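Tsegereda Yimer came on shift at Rernlow with 15 mothers on the ward and one baby under the warmer. He was 29 hours old. The chart said jaundice, mild, recheck at six.

"Can he stay with me?" his mother asked.

"If the number holds."

Ebise Beyene drew the blood and carried it down herself – the tube system was out again.
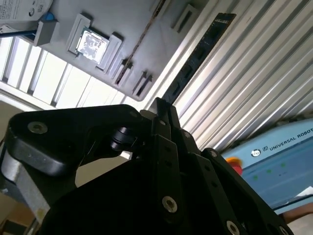 The lab called at ten past six. The level had dropped a little, and Tsegereda wrote it on the back of her hand before she found the chart. The mother was awake, watching her phone with the sound off. She put it face down on the blanket.

"He can stay," Tsegereda said, and went to get the bassinet.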